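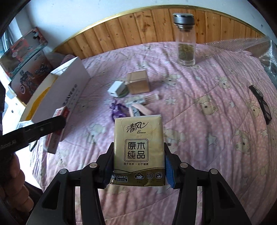 Gripper notebook, January, second entry
Afternoon, with Geetha Kartha. Started 2.15.

Zetora hand tools again, two operators on the same pile. Somtochukwu Igwe's claim from last time was that the ribbed blue pads "grip anything under a bag of sugar". I don't much like "anything", so today was small packaging only, on the quilt, which gives under the jaws and hides the bottom edge of whatever you're reaching for.

Tissue packet (清风, the 3-ply pocket ones). 18 picks, 4 bad. Geetha says that's fine. I say it's a soft thing that forgives you, and I'd expect a closed fist to do nearly as well. The film wrinkles at the lower corners when you squeeze, and the encoder can't tell a wrinkle from a grip. Closing width on good and bad picks overlapped so much that I wouldn't try to set a threshold from it. Okoth's write-up uses closing width as the success signal. Would like to see their raw numbers before we copy that.

Also tried the tissues with the pads swapped left for right, in case one was more worn. No difference I'd defend.
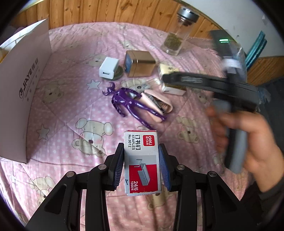

Staples next (deli No.0012, 24/6, 1000 in the box according to the print). Much better test. Stiff sides, worn bottom edge, and heavy for its size. Pinched across the long sides it holds upright well enough while the wrist is still. Tip the wrist forward and it starts to turn about the pads. Geetha didn't see it the first time, so we repeated it until she did. Her view is that the pads want to be taller. Mine is that two flat contacts on a smooth carton will always give you a hinge, and taller pads only make it a stiffer hinge. Not settled.

Second operator in the same space was a nuisance. The two tools met over the small boxes more than once and both of us flinched, and that goes into the recording as a wrist movement. Ayodele Dauda wants the two-operator sessions because they fill the quota faster. They do. We're at 1,048 clips against the 1,000 he asked for, and I'd bin a fair number of them.

Things I still don't believe:
Lirdale's figure for pad life. No test conditions given anywhere that I can find.
That the fisheye is good enough near the rim. Straight plank edges bow badly out there, and calibration was last done by Jummai on a different lens.
That results on the quilt carry over to a hard table. Need the same objects on both, same operator, same hour.

To do: weigh the staples full and half full. Ask Jummai Tijani for the calibration board back. One operator only for the tilt runs. Glass tea bottle left for next time, Geetha to find something softer to put under it first.

Stopped 4.40, left-hand tool down to one bar.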